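Priren – Gallery 13: The Paper-Covered Table

Home | Galleries | Table Notes | Contact

Welcome to gallery number 13. In the earlier galleries I have shown mostly shelves and drawers, and some readers wrote to me that they would like to see a table again. So this time the subject is a wooden table with a large sheet of grid paper on it, and the small things which stand or lie on this paper: a steel pole on a round base, and a kitchen spatula.

I like tables of this kind very much. The wood is light, the paper is white with thin grey lines, and a pale border of wood remains visible on the sides. It looks simple, but a good paper surface needs a little care, and I have written down between the pictures what I learned from my own table in Ninthorpe. My English is not perfect, please excuse the small mistakes. The larger ones you can report to me by the contact page.

The things on the paper

A tall thin object and a flat long object are a good pair for trying out a table. The tall one shows you quickly if the surface is level. The flat one takes more room than you expect, specially when it lies diagonally, and it has the habit to end up under your wrist.
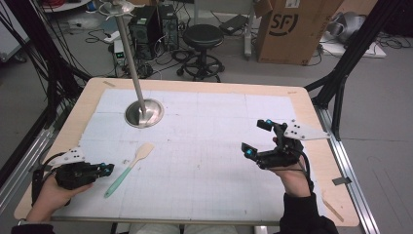

The steel pole on its round base, with the mint-green handled spatula lying on the grid paper.

I have a weakness for spatulas with a wooden blade and a coloured handle. The wood is kind to pans, and the colour helps to find the right handle in a full drawer. At home I have three of them and I use always the same one. The blade has become darker with the years and one corner is a little burned from a frying pan, but I don't want to replace it. I rub it with Flustari oil two times in the year and leave it overnight on an old newspaper.

Polished steel is another matter. It is beautiful when it is new, and it shows every finger. For a round base of this sort I use a soft cloth with a drop of vinegar in the water, then a second cloth, dry. Please don't use the rough side of the kitchen sponge. I did it once on a lamp foot and the scratches are there until today, going round and round like the tracks on a skating rink.

About the grid

The lines on the paper are pale, and I think this is correct. Years ago I bought a sheet with strong blue lines, and after one hour of work my eyes were tired and I could not find my own pencil marks any more. A pale grey grid stays behind the things. You see it when you look for it, and otherwise it leaves you in peace.

My own paper comes from Woo, a small paper shop near the station in Ninthorpe, where they cut it from the roll while you wait. I buy 20 metres at once. The roll stands in the corner behind the door and my family complains about it every December, when the door must open fully for the tree.

For the placing of objects the grid is a great help. You put the base of a stand with its edge on a line, you count the squares to the border, and next morning you can put it again on the same spot. I used to mark such spots with tape. The tape took away the surface of the paper when I pulled it off, so now I make only a small pencil tick, or a short curved line along the edge if the object is round.
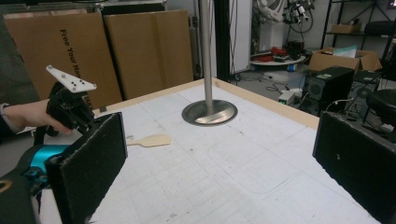
The pencil should be soft. With a hard pencil you press a groove in the paper, and if the wood below is also soft, the groove goes in the wood too. I use a 2B and I don't sharpen it very much. For erasing, a white eraser is better than the pink one, which leaves a shadow on the white paper. Even so, a sheet which is in use will collect marks and smudges, first in the middle, where most of the work is done. I change mine when I cannot read my own ticks any longer. A clean sheet is nice for one day and after that you have a normal table again.

How to lay the sheet

Some readers asked for the method, so I write it in the order in which I do it.

Wipe the wood with a damp cloth and let it dry completely. I do it in the evening and lay the paper after breakfast.

Unroll the paper with the curl downwards, so that the ends press on the table instead of standing up in the air. Let it rest for a while under some heavy books. Cookbooks are good, they have the right weight and they are in the house already.

Choose how much wooden border you would like to see. I leave the width of two fingers. My sister leaves nothing and folds the paper over the edge, and it tears at the corners where the sleeves rub on it.

Start with the far side. Put the first grid line parallel to the edge of the table, and check it at both ends before you fix anything. If the table is old, it can be that its edges are not quite parallel to each other. Then you have to decide which edge you believe. I believe the long one.

Fix the corners, smooth with the flat hand from the middle to the outside, and trim the rest with a sharp knife and a steel ruler. A blunt knife makes a hairy edge.

The raised border

There are tables where the wooden strip on the edge stands a little higher than the surface. I was in doubt about this for a long time, since the forearm touches it when you sit. Then I had one for a summer and I changed my opinion. Round things stop there. Pencils, for example, or a cherry. It is also easier to push the paper neatly against a strip than to stop it somewhere in the open.

The disadvantage is the crumbs. They collect in the corner between paper and wood and a cloth doesn't reach them. I use an old paint brush, a wide one, and the nozzle of the vacuum cleaner in the worst case.

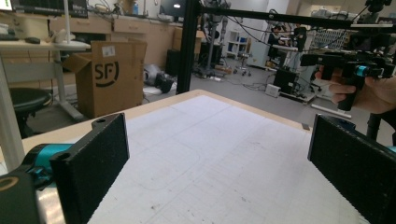

If you build the strip yourself, take light wood like the table top, and round the upper edge with sandpaper before you glue it. I used 200 grit for the last pass. The corners can be cut straight or at an angle. The angled corner is more elegant, but mine opened in the first winter, when the heating was on, and I filled the gap with wax of a similar colour. It is visible if you know where to look.

Space around the table

A table does not need only its own surface. It needs also free floor on the sides, and this is usually what is missing. Boxes come in, they stay by the wall "only for this week", then a cable goes behind them and nobody moves them until the spring cleaning. I say this as a person with many boxes. My compromise is to fold the flat ones and stand them upright, where they take little space and can be taken away in one go.

For sitting I prefer a stool without back. It goes under the table when I stand up, and it lets me turn to both sides. For longer work a proper chair is healthier, my doctor says, and I have put a cushion on the stool and consider this as a proper chair.

The light should come from the side where you don't write. With polished metal on the table you will get a bright reflection in any case, and you can only choose where it falls. Move the object a few squares and look again. On white paper a lamp with warm light makes everything a bit yellow – for drawing this is fine, for comparing colours you should go to the window.

Tall things

A pole on a round base is steady as long as the base is heavy and lies fully flat. A crumb or a fold in the paper below is enough for it to wobble, and the higher the pole, the more you see it at the top. Before I put anything tall on the table I pass my hand over the place. I also keep it away from the edge by at least the width of its base, and I never carry it by the top end.

When you work with both hands, leave the tall thing in the middle or at the back and the long flat things in front. It sounds like a small rule for children, but I have sent enough coffee cups to the floor with my elbow to take it seriously. Cups, by the way, live on the windowsill now.
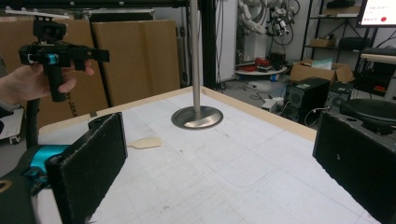 Can I leave the wooden spatula lying on the paper overnight?

When it is dry, you can leave it as long as you want. A freshly oiled or washed one should go on a newspaper or a rack first, as the oil makes a transparent spot in the paper and the water makes it wavy.

Other letters I have received

One reader wanted to know if the grid paper can be turned and used from the other side. With my paper the lines are printed on one side only, so the back is plain white. I use it for wrapping and for the drawings of my nephews.

Another reader has a glass table and asks if the paper is useful there too. I tried it at a friend's house. It slides. With small dots of removable putty in the corners it was acceptable, but wood holds the paper much better.

And somebody asked how many pictures are in all the Priren galleries together. We have passed 1,000 in this year, and I thank everybody who still looks at the old ones.

The next gallery will be about hooks and rails for the kitchen wall. If you have a question on this subject, please send it by the contact page before the end of the month, and write "hooks" in the first line so I can find it.

Back to all galleries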